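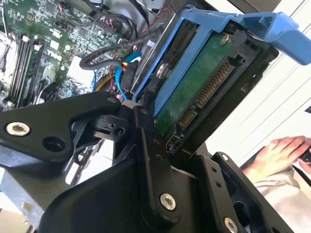 A reader in Mernham wrote in July that taking apart an old office computer is a waste of an afternoon. The parts are worth next to nothing, the letter said, and anyone who wants a hard drive can buy a new one for less than the cost of the gas it takes to pick up a used one.

The letter is right about the prices. Used desktop parts don't bring much, and the older the machine, the less they bring. But most of the people who open up these computers don't plan to sell anything. They have one machine that works and one that doesn't, and they want to make the first one last. Or they have a tower in the basement with family pictures on it and don't want to send it out the door with the drive inside.

The Montoya Street repair room in Cevdale sees a lot of both. It takes in desktops from offices and homes on the north side of town, keeps the ones that can be fixed, and strips the rest for parts. Plenty of what comes in is Dell office towers, the kind bought in bulk and replaced in bulk. People who have done one of these tend to be faster on the second, and most of the job can be learned at a kitchen table. 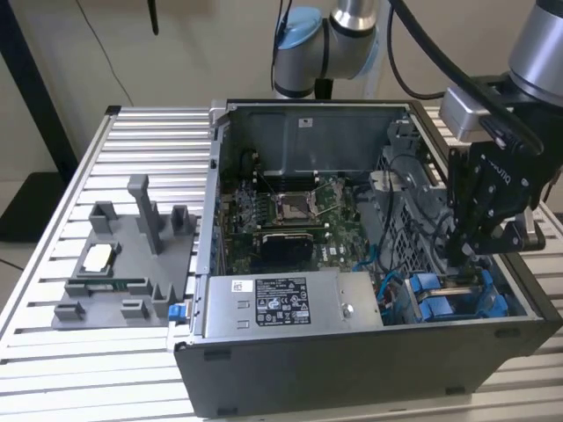
Old Towers, Good Parts
By the Home Workshop desk
July issue

Lay the tower on its side with the open side up. Working on a computer that is standing up means fighting gravity on every part, and screws will fall behind the board. On its side, the board is flat in front of you and the loose screws stay where you can get at them.

Before that, shut it down, unplug it at the wall, and hold the power button in for a few seconds. Take off the side panel. Touch bare metal on the case before you reach for anything else, and do it again whenever you come back from getting coffee.

Then stop and take a picture with your phone. Take one straight down and one of each corner. The cables are the part everyone forgets, and a phone picture beats a drawing. If you are keeping the machine, put a strip of masking tape on each cable and write down where it came from. If you are stripping it, skip the tape.

The drive comes first. In many office towers it sits in a plastic caddy, and on plenty of them the caddy is blue. Two cables go to the drive, a wide one for power and a narrow flat one for data. Pull them by the plug and keep the wire out of it. Some data plugs have a little metal clip that has to be pressed down while you pull. If a plug won't move, look for the clip before you pull harder. With the cables off, the caddy comes out by hand in most cases. Squeeze or lift the tabs and slide it.

A drive with personal files on it should be marked and put away the minute it is out. The Montoya Street room uses padded mailers with the owner's ticket number on the front. At home, a clean sock in a shoebox is not a good choice, as socks build up static. Use the silver bag that a new part came in, or buy a pack of them. Welten, the electronics shop across from the Mernham bus station, sells them by the sheet, and it will usually throw in a few if you are buying something else.

Memory is next and takes almost no time. Push the latches at the ends of the slot outward and the stick pops up. Hold it by the edges. Memory is the part most likely to be useful again, so long as it matches what the other computer takes. Read the label and write it down. An office machine that came with 4 gigabytes will feel better with more, and a pair of sticks from a dead machine of the same model can be all it needs.

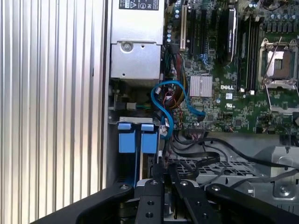

Do you need to take the processor out if the computer is only going to the recycler?

Leave it in place unless you have a use for it. Recyclers in our area take the board with or without it, and a bare socket is easy to damage if someone later wants the board.

If you do have a use for it, the cooler comes off first. Run the computer for a few minutes beforehand if it still runs, shut it down and unplug it again, and the old paste will be softer. Loosen the cooler screws a little at a time, going corner to corner. Twist it gently before you lift. Under it there is a thin metal lever along the side of the socket. Press the lever down and out, then raise it. The metal frame swings up and the processor can be lifted straight out by its edges. Don't touch the contacts on it or the ones in the socket. A plastic socket cover is worth having if the board will be kept.

Add-in cards are easier. There is usually a bracket or a screw at the back of the case and often a small catch at the end of the slot on the board. Free both, then pull the card up evenly. Rocking it end to end is fine. Side to side is how slots get cracked.

The power supply is where we tell people to slow down. It comes out as a box and it stays a box. Do not open it. It can hold a charge long after it is unplugged, and there is nothing in it that a home repair needs. Follow each bundle of wires to its plug, press the catch, and free it from any clips along the way. The big plug on the board is stiff and takes both hands. Once the wires are loose, take out the screws at the back of the case and look for a latch on the floor of the case before sliding the unit out.

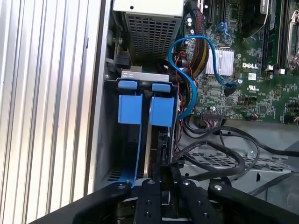

Then there are the data cables. They are worth keeping if the plugs are sound. Bend one lightly and look at the ends. Throw out any with a cracked shell or a kink pressed flat. Coil the good ones loosely and put a twist tie on each. The room on Montoya Street keeps them in a coffee can by length, and takes them back out often enough that the can never gets full.

Save the screws too. Drive screws and case screws look alike in a pile and have different threads, so use 2 cups from the start. A muffin pan works if you want to be more careful. Plastic caddies and tabs should go in with the case they came from, as they seldom fit another make and they are a nuisance to replace.

Dust is the last thing. Take the case outside and use short bursts of canned air, holding the fan blades still with a finger. Wipe the metal with a dry cloth. Dust packs into the fins of the coolers worst of all, and a small paintbrush gets it out.

A first teardown takes most people an evening. At Montoya Street, stripping a tower down to the board takes around 15 minutes for someone who has done it before, and that includes labeling the drive. Putting one back together takes longer, mainly on account of the front panel wires, which are small and have to go on the right pins. Check them against your phone picture.

Stripped cases and dead boards can go to the Cevdale transfer station, in the electronics bin next to the scale house. Drives should not go in that bin unless they have been wiped or drilled.

Last updated 10 August 2025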